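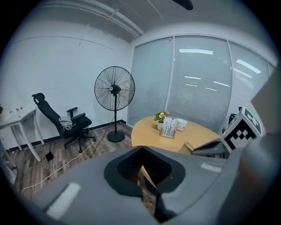 # Sorongate open day recordings

Recordings and notes from the Sorongate open day in Brirkville, 22 July 2024. Visitors picked up the hand-held grippers, moved things from place to place with them, and we kept what the grippers saw. If you were one of those visitors: thank you, your takes are in here, and some of them are really good!

This README covers how the day went, what's in the folders, and which parts you should be careful with. The setup guide for the grippers themselves lives with the Sorongate tools and I haven't copied it over.

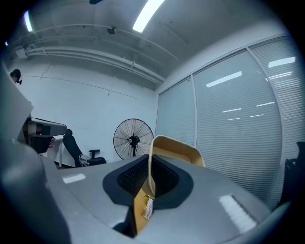
*Joaquim Paiva*

## Why an open day

Back in February a few of us from Hodgate took two grippers to a one-hour demo in the Yousafzai building. We had a talk planned, with slides. We got through four of them. After that people wanted to hold the things, and the rest of the hour was a line of people squeezing the handle and watching the jaw close on whatever was on the table. I drove home thinking we should do a whole day of that and skip the talk completely.

So that's what this was. No slides. You came in, you got a gripper, somebody from the team stood next to you for the first couple of tries, and then you were on your own. The robot side of the project got explained along the way, usually while someone was in the middle of a grasp and asking why the camera had to be on the tool. (Short version: the robot gets the same view from its own gripper later on, so what you show it from there is what it can use.)

I had expected people to be careful and a bit stiff with it. They were for a take or two, and then they started inventing their own grasps, which is exactly what we'd been missing. Our in-house recordings all look like the same three people doing the same thing, and that's what they are.

## Where it was recorded

Everything comes from one small office and the meeting area next to its glass partition. It's an ordinary room with white walls and a dark wood-look floor, blinds on the glass, a black pedestal fan, and a black office chair that rolls around between takes. The round table with the flowers and the card stand was the main work surface early in the day. We moved to the desk side when the table got crowded.

We left the room furnished as it is on a working day. I know some groups hang up a plain cloth and clear the floor, and I understand the appeal, but a robot that only knows a bare room is going to have a bad time in a real one. The flowers stayed. So did the mugs.

Things about the room that affect the data:

- **Ceiling lights.** They reflect in the glass partition as bright streaks, and they also land on the gray housing of the gripper as white patches. If your method segments bright regions, mask the gripper body first.
- **Cables.** There are loose cables on the floor in a lot of takes. They are part of the floor as far as the recordings go. Don't treat them as objects.
- **The fan.** Sometimes on, sometimes off. We didn't log which.
- **The blinds.** Thin slats plus a very wide lens gives you some pretty patterns and some confused feature matches. Tracking was weakest when a visitor turned to face the glass and stood still.

## What people did

There were two kinds of sessions.

**Tabletop.** Pick up a small item, put it somewhere else, let go. We gave a start spot and an end spot and left the path up to the visitor. Cups, lids, small boxes, a bag of clips that I regret a little.

**Curved parts.** We had a few curved plastic parts with small tags on them, and these turned out to be everyone's favorite. A curved part doesn't sit flat between the pads, so you have to decide whether to take it by the rim or from the side, and it will swing on you if you pick wrong. One visitor spent most of her session on a single tan piece, trying it from every direction she could think of, and those takes are the ones I'd show anybody who asks what this collection is good for.

Some sessions ran with two grippers in the room at once, either one person with both hands busy or a visitor with a team member alongside. When that happened the other gripper often shows up in the view, along with a hand on its handle. We kept these. They're labeled `pair` in the session sheet, including the ones where the second gripper was only standing by.

## Contents

 sessions/
 tabletop/
 curved/
 notes/
 helper_notes.md
 visitor_comments.md
 session_sheet.csv
 README.md

| | Takes |
|---|---|
| Recorded in total | 518 |
| Labeled `curved` | 223 |
| Labeled `pair` | 112 |
| Set aside, see below | 64 |

`pair` cuts across both kinds of session, so don't add the rows up and expect a match.

Each take is one folder with the video from the gripper, the jaw opening over time, and the estimated path of the tool. Takes are short. Most start with the gripper already in the visitor's hand and end a moment after release.

The session sheet has one row per take. The columns:

- `kind`: tabletop or curved
- `setup`: single or pair
- `helper`: yes if a team member was coaching during the take
- `done`: yes, no, or unsure, filled in afterward by whoever reviewed the video
- `comment`: free text, often empty, sometimes very much not

Please read the comments before you filter anything. A `no` in `done` can mean the item was dropped, or that the visitor got it to the right place and then changed their mind and took it back. Both happened.

## Things that went well

The handle needs almost no explanation. We'd written a full page of instructions and by mid-morning it was under somebody's coffee. "Squeeze to close, let go to open, look at the thing you want" covered it, and people taught each other while they waited. I loved that part. At one point a boy who'd been there for ten minutes was explaining wrist angle to a retired machinist, and the machinist was nodding and taking it seriously, and then he went and did a beautiful slow approach from underneath that none of us had thought of.

The marker cubes held up too. They get bumped, people grab the gripper by the wrong end, and the cube still came out readable in nearly every take I've reviewed. At Hodgate we'd argued about mounting it lower. I was on the wrong side of that one.

And the variety! Left-handers, people who hold the tool like a flashlight, people who work at arm's length as if the part might bite. Speeds are all over the place. If you train on this next to our earlier in-house takes, I'd be very curious to hear what you see.

## Things to watch out for

The set-aside takes are still in the download, marked `review` in the comment column. Mostly the path estimate jumps partway through, or the recording began before the visitor was ready and the first half is floor. I'd leave them out for training and keep them for testing your own tracking.

The jaw opening drifts on one of the grippers. It reads slightly open when the pads are touching. You can correct it per take by looking at the lowest value, and I'll add a corrected column when I get to it.

Helper coaching leaks into the motion. When one of us says "bit lower," the tool stops and then drops, and you can spot it in the path. Filter on `helper` if that bothers you.

The view is strongly curved near the edges, so straight furniture bends. Undistort before you measure anything, and don't trust distances near the border even then.

Sound was never recorded.

## People in the recordings

Hands turn up often, heads now and then, usually when two grippers were going. Everyone signed a form at the door that covers sharing for research, and visitors could sit out the recording and still try the gripper with it switched off. Several did and had just as much fun.

If you were there and want a take removed, write to the Sorongate list with a rough time of day and I'll find it. You don't need to give a reason. Please don't try to work out who anybody is from the video.

## If you want to run one of these

A few notes for groups who've asked.

Start with one gripper and bring out the second when the room has warmed up. Two at once from the first minute was too much to supervise, and a couple of the early `pair` takes show it.

Put tags on the parts you care about. It made reviewing so much faster, and I wish we'd tagged the cups as well.

Keep a chair free for whoever is writing the session sheet. I did the first stretch standing, with the laptop on my forearm, and the typos in the early comments are from that.

Charge everything the night before and then check that it charged.

## Still to do

- [ ] corrected jaw column
- [ ] second reviewer for the `unsure` rows
- [ ] fix typos in early comments (or leave them, opinions welcome)
- [x] type up the visitor comments
- [ ] ask the Yousafzai building about dates for the next one

## Use and credit

Free for research and teaching. If you publish with it, please credit "Sorongate open day recordings, Hodgate" and send a link to the list, because the visitors who left an address asked to hear what became of their takes. I've got a short update going out to them once the jaw column is in.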